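Scheduled database backup stops after a few minutes, no error in the log

Posted 8 Jun 2023 by karamanlidis_k

I look after a small stock database for a parts shop. It runs on a PostgreSQL server and we back it up with Staklow, which was set up before I took over. The manual backup works every time. The scheduled one, which runs at night, has been stopping part way through and leaving a short file in the backup folder.

The full file should be 775 MB. The one left by the schedule is 33 MB, and it is the same size every night. The Staklow log says "job finished" with no warning. I have checked the disk and there is plenty of space. The scheduled job runs under a service account called Lenness, the manual one under my own login.

The database also has an attachments table. I don't know if that matters.

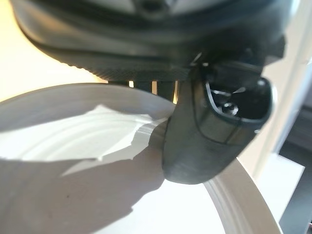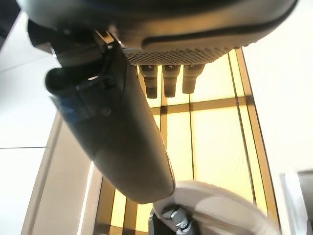 Both pictures show part of a dark grey gripper.

What should I look at first?

clenavetti_dan

It will be permissions on the service account. You said the manual job runs under your login and the scheduled one doesn't, so that is the difference between them. Log in to the database as Lenness and try to select one row from each table. I expect the attachments table will be refused. When pg_dump can't lock a table it gives up, and whatever calls it may or may not pass the error on.

To fix it, grant the account select on all tables in the schema, and on the sequences as well. Then set default privileges so that new tables are covered — otherwise the same thing will happen the next time one is added. Default privileges only apply to tables made by the role you set them for, so run that command as the role that owns the tables.

After that, restore the file to a test database and compare the row counts. A file of the right size is a good sign but it doesn't prove much.

oldrack9

Had something like this in January. Ours was a timeout. Look in the job settings for a time limit, ours was set to 1000 seconds and I put it up. Worth a check anyway.

Comments

karamanlidis_k: It was the permissions. The attachments table was refused for Lenness. I have added the grants and last night's file was the full size. Will do the test restore this week.

tablespace_tim: The same size every night does point away from a timeout. With a timeout I would expect it to vary a bit.

mvh: Does Staklow keep the error output anywhere? Mine only shows the job status.

clenavetti_dan: There may be a setting for the log level. If not, run pg_dump from a script and send the errors to a text file.

Related

Restoring a single table from a full backup
Service account can connect but sees no tables
Moving attachments out of the database and into a folder
How long to keep nightly backups
Setting default privileges for a new schema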